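Roltden Site, Desktop Disassembly Cell 5
Periodic Safety and Condition Checklist, with Comments
Issue: October 2025. Replaces the June issue.

Scope
This checklist applies to the single-arm cell used for removing drives and processors from desktop computers. It shall be completed by a trained cell operator and retained with the cell log. Items marked "Comment" shall be read by the incoming shift before the cell is released for work.

Reference
Cell asset number: 477
Arm hours at inspection: 2,279
Gripper supplier: Tarigan
Fixture tray supplier: Postitmont

Section A. Isolation and access
A1. Emergency stop tested from both sides of the table. Pass.
A2. Arm speed limited before any person enters the working area. Pass.
A3. Mains lead removed from the computer before the side panel is taken off. Pass.
A4. Wrist strap point checked for continuity. Pass.
A5. Floor markings legible. Pass with comment.
Comment: The marking tape next to the operator's gate is lifting at one corner. Replace at the next planned stop.

Section B. Arm, cable and gripper
B1. Arm base bolts checked against torque marks. Pass.
B2. Arm cable inspected for cuts, flattening and worn sleeving. Pass.
B3. Cable route observed through one full working cycle at reduced speed. Pass with comment.
Comment: With the arm over the drive cage, the cable hangs in a loop inside the open case. Operators shall confirm that the loop is clear of the processor socket lever before starting the drive removal step. A shorter cable route has been requested from Futo, and the present arrangement may be used until it is fitted.
B4. Finger screws present and tight. Pass.
B5. Finger surfaces free from burrs and trapped plastic. Pass.

Section C. Working position at the drive bay

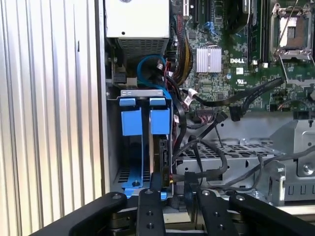 Wrist view: gripper fingers in front of the drive carrier and drive cage.
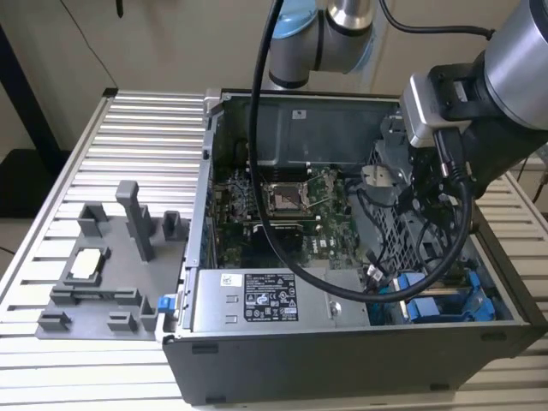
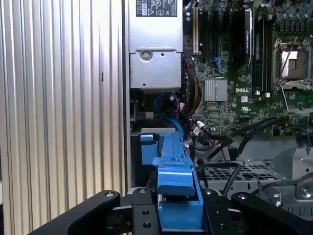

Wrist view: blue carrier handle between the fingers.

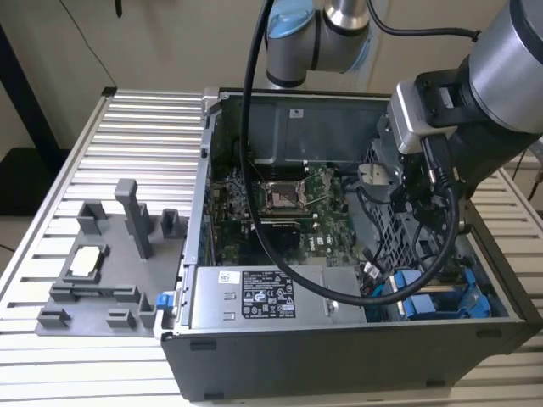
C1. Computer seated squarely on the table rails and unable to rock when pressed by hand. Pass.
C2. Taught approach position agrees with the recorded value. Pass.
C3. Clearance between fingers and drive cage checked on approach and on withdrawal. Pass with comment.
Comment: Clearance on the cage side is acceptable but small. If the approach position is taught again for any reason, C3 shall be repeated in full and the result entered in the log.
C4. Data and power leads disconnected from the drive before the carrier is lifted. Not assessed.
Comment: This step is carried out by hand under a separate work instruction. It is to be assessed at the next visit.
C5. Grip force setting within the permitted range. Pass.

Section D. Fixture tray and processor nest
D1. Tray fixed to the table and free from movement. Pass.
D2. Posts and holders free from cracks, particularly where they meet the tray. Pass.
D3. Processor nest clean, with no thermal paste on the locating faces. Fail, corrected during inspection.
Comment: A small amount of dried paste was found in one corner of the nest and was removed with an approved wipe. Operators are reminded to clean the nest at the start of each shift. Metal scrapers shall not be used on printed parts.
D4. Spare tray available in the parts cupboard. Fail.
Comment: No spare was held. One has been ordered from Postitmont.

Section E. Actions arising
E1. Replace floor marking tape at the operator's gate. Owner: cell maintenance. Due at the next planned stop.
E2. Fit the shorter cable route. Owner: Futo. Repeat B2 and B3 on completion.
E3. Assess C4 against the manual work instruction. Owner: site safety.
E4. Confirm receipt of the spare tray. Owner: stores. Due within 14 days.

Release
The cell is released for normal use subject to the comments under B3 and C3. Should the arm stop on a contact fault while inside a computer case, it shall not be jogged clear until the operator has checked the position of the cable and both outer fingers. Faults of this kind shall be reported to the shift lead before work resumes.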